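Retention of title clause

A retention of title clause is a part of a sales contract which says that the seller stays the owner of the goods until the buyer has paid for them. The buyer receives the goods and may normally use them, but ownership passes only at the moment of full payment. The clause is found mostly in trade between businesses, where goods are delivered on credit of 30, 60 or more days. In everyday commercial language it is also called a reservation of title, and in older contracts a conditional sale term.

Purpose

A seller who delivers on credit takes the risk that the buyer becomes insolvent before paying. Without any security the seller is then an ordinary creditor and receives only a share of what is left, often very small. With a valid clause the seller can claim the goods themselves, because in law they never became the property of the buyer. The clause is cheap to use. It needs no bank and in many legal systems no registration, and it can be printed in the general terms of the seller. 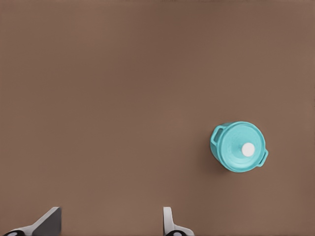

The protection depends on the goods still being there. If they were consumed, or sold to a customer who bought in good faith, the basic clause gives nothing. For this reason sellers have developed longer versions.

Types of clause

Simple clause. Ownership of each delivery stays with the seller until the price of that delivery is paid. This is the form which courts accept most easily.

All-monies clause. Ownership stays with the seller until every debt of the buyer to the seller is paid, including debts from other deliveries. A buyer who has paid for one shipment may therefore still not own it. Some systems accept this form fully, and others limit it between companies of the same group.

Proceeds clause. The buyer may resell the goods but must hold the money received for the seller, usually in a separate account. Courts often look at what the parties did in practice. If the buyer mixed the money with its own and the seller never objected, the clause may be treated as an unregistered charge and fail.

Mixed goods clause. The seller claims a share in new products made from its materials. It is the weakest type in most common law countries. Resin that was used to make chipboard, or leather that was cut and sewn into bags, is usually considered to have lost its identity. In several civil law countries the clause has a better chance, if it is drafted so that the buyer manufactures on behalf of the seller.

Incorporation into the contract

The clause must be part of the contract before or at the time of delivery. A clause which appears for the first time on an invoice sent after the goods is in general too late, although a long course of dealing between the same parties may help the seller. Difficulties come when both sides use their own printed terms and the terms of the buyer exclude any reservation of ownership.

A case that is often used in teaching concerns Tuseck, a supplier of kitchen equipment, and Furkar, a wholesaler. Over 11 months Tuseck made 46 deliveries. Its terms were printed on the back of the delivery notes, which the warehouse staff of Furkar signed. When Furkar went into liquidation, nine of the deliveries were unpaid and five of these were still in the warehouse, with labels. The court allowed the claim for the five, and held that repeated signing without protest was enough for incorporation. The claim to the resale money of the other four failed, as no separate account was ever opened.

The decision is not accepted by everybody. Practitioners' notes published by Lamont point out that warehouse staff seldom have authority to agree to terms of sale, and
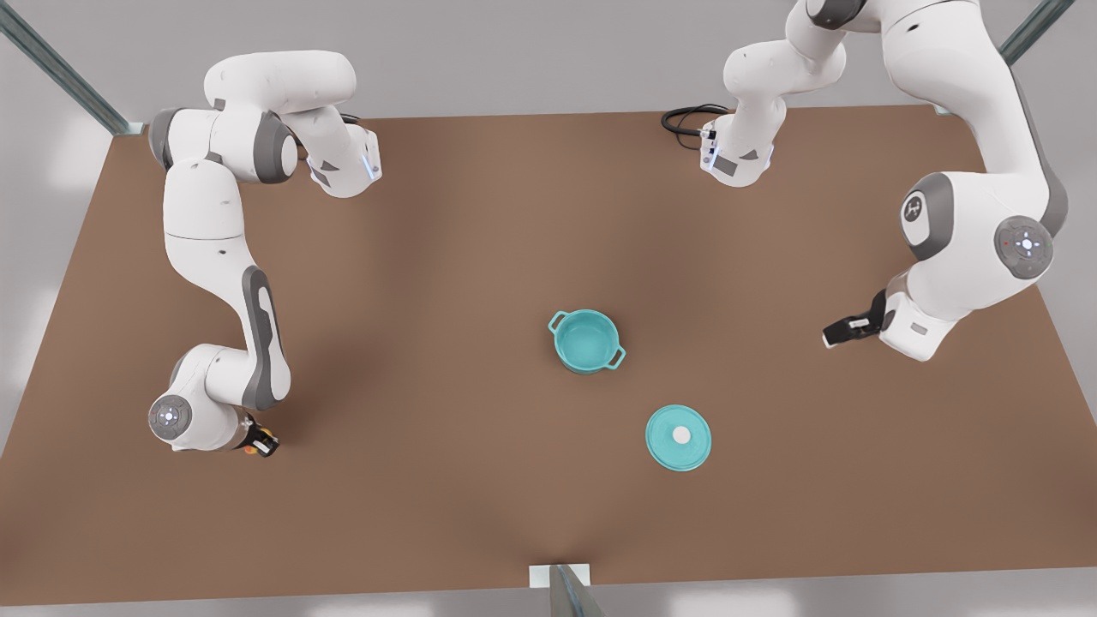
Sidora replied in the same series that authority was never the question, because the purchasing department had received copies of the same notes for months and had kept on ordering. In this view the signature was only evidence of knowledge, and the result would be the same if the notes had not been signed at all. Later writers mostly follow this second reading, but they advise sellers not to rely on it and to have the terms accepted in writing when the account is opened.

Identification and storage

The seller must show that the goods in the buyer's possession are the goods which were not paid. Serial numbers are the best proof. Where identical items from several deliveries are stored together, the seller may have trouble to connect them with a particular invoice -- an all-monies clause reduces this problem, as every item is then covered while any debt is open. Many clauses also require the buyer to store the goods apart, to keep them insured and not to remove marks.

A clause normally gives the seller a right to enter the premises and collect. This right does not bind a landlord or other third party who did not agree to it.

Effect of insolvency

When insolvency proceedings begin, the right to take back the goods is often suspended for a time. The administrator may continue to use or sell them with permission of the court, and the seller is paid from the price. In systems where the clause is treated as a security interest, it has to be registered within a fixed period, and a seller who missed the period ranks behind registered creditors. Parties to international sales should check the law of the place where the goods are located, which commonly decides questions of ownership whatever law was chosen for the contract.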